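Zimier two-arm folding cell: review after a season of use

Reviewed by Torunn Midtbø

We bought the Zimier bench cell in September to replace a single-arm unit that had become hard to get parts for. Ours is set up for T-shirts, and this review is mostly about what it is like to install and look after. If you want throughput figures, the sales sheet has them and I have no quarrel with it.

The cell came in 2 crates. One held the table and the wall panels, the other held both arms already bolted to their base plate. The plate is heavy and you need a second person to drop it on to the front rail. Once it is on, the bolts go in from above and you can reach every one of them with an ordinary long hex key. The printed manual gives the tightening order on page 11 and the torque on page 17, so keep a thumb in both.

Levelling took longer than the assembly. The feet are fine-threaded and our floor at the Naltham site slopes towards the drain. I set the table first and then checked the plate separately, and I would advise the same. A small tilt across the plate shows up as one gripper touching the cloth before the other.

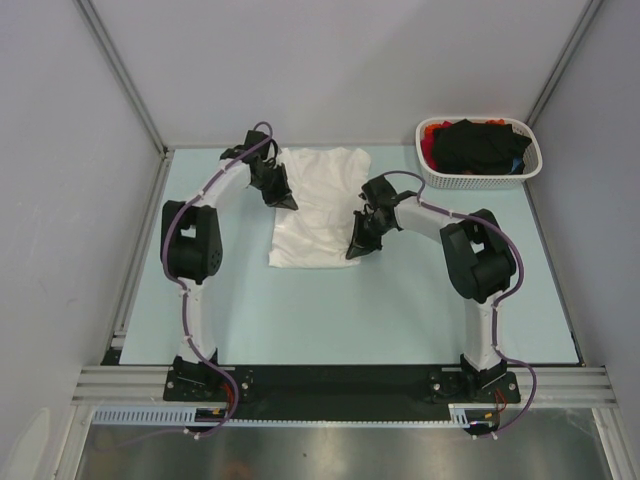 Calibration is done from the pendant. You jog each arm to four marks on the table, confirm, and the software works out the offset between them. The first time through took me most of a morning. After that it was quick, and I now repeat it whenever a wrist has been off. The pendant menus are clear enough, although "Reset pair" and "Reset part" sit next to each other and I have pressed the wrong one.

The grippers are the part you will spend most time on. Fingertips wear at the point, and when they do, the cell picks up a fold of cloth instead of one layer. Zimier recommends a look every 200 hours. I do it sooner if we have been running heavy cotton. Changing a pair of tips means two screws and a wipe of the seat, and there is a shim in the spares bag that is very easy to lose. Buy extra shims with the cell. They are cheap on a first order and dear on a second.

Cables were my main worry, having had trouble with them on the old unit. Zimier runs them outside the arms, which makes them easy to inspect and easy to snag. The slack matters. Too little and the wrist pulls on the connector at full reach, too much and the loop drops into the work. On ours the purple cable is held to the white links with small ties and left to loop over the wrist. I move each arm by hand through its full range after fitting new ties, with the power off, and watch the loops. The duct along the front is slotted, so a cable can be brought out wherever you want it. The lid on ours is stiff and I have stopped using a screwdriver on it after chipping the edge.

Fold programs are stored as a list of pick points and paths. The supplied one for T-shirts starts with a lengthwise fold, and it needed its pick points brought in slightly for our sizes.
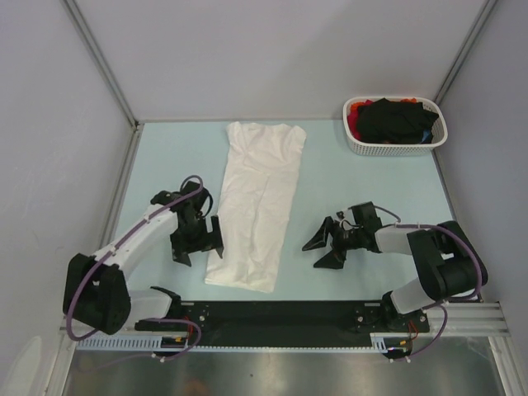 Setting the jaw opening is the adjustment I would do first on any new cell. The default is wide and suits towels. For shirts I closed it down in small steps until the tips took the edge cleanly, then saved it under a new name so an update could not overwrite it. Each arm has its own value. With the shirt folded into a long narrow strip there is a gripper at either side of it, jaws open, and that is a handy position in which to pause and compare the two. Creases are a separate matter, and no jaw setting will take them out.

Cleaning is simple. Lint collects at the base of each arm and behind the plate, and a soft brush and a vacuum will deal with it. Keep solvents off the table surface. I tried one on a corner and it left a dull patch.

We have had one fault so far, a left elbow that stopped with an over-current warning. The cause was a connector that had not been pushed fully home. Support at Antunes, who sold us the cell, answered the same day and sent the right page of the service notes. My only complaint is that the notes are not supplied at purchase.

I would buy it again for shirts. For anything with buttons I would ask for a trial first.
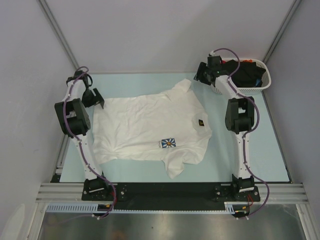
Brenberg writes that the lengthwise fold came out crooked on their own cell for weeks until they recalibrated with the side panels fitted, having done it the first time with them off. They also keep the shims in a tin taped under the table, and would like to know whether the newer pendant software still loses the saved jaw values after a full reset.

Reply from Torunn: it kept mine, but I had exported them beforehand. The export is under Tools, second screen.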